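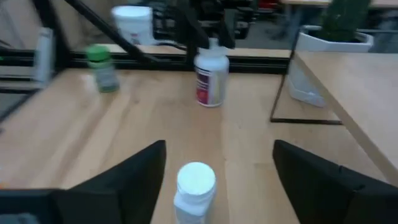
Gripper open over the white bottle, second arm at the back.

Two arms, one table: who gets right of way?

Posted by tablehog_104

We have two arms sorting bottles on a shared wooden table at our shop in Vorkville. Both can reach the middle. Our written rule is "be careful," which the arms have not read. Is there a standard practice for this, or do we just pick a favorite?

drakos_fan

Split the table into zones and make the middle one bookable. One arm asks for it, gets it, and the other waits outside until the first has fully backed out. Put the lock in the controller. Ours lived in a shared spreadsheet for 2 months and I don't recommend it. Also write down who clears the lock after an e-stop, or you'll have two very polite arms doing nothing all afternoon.

Wokex

just slow them down. we did and only lost 6 bottles in October

mild_torque

Slow is fine, but slow arms still collide, you just get to watch. Do the zones, then do a proper risk assessment for the people too. Tape on the table helps humans. Check the cables at full reach before you draw any lines, we drew ours first and had to peel them all up again.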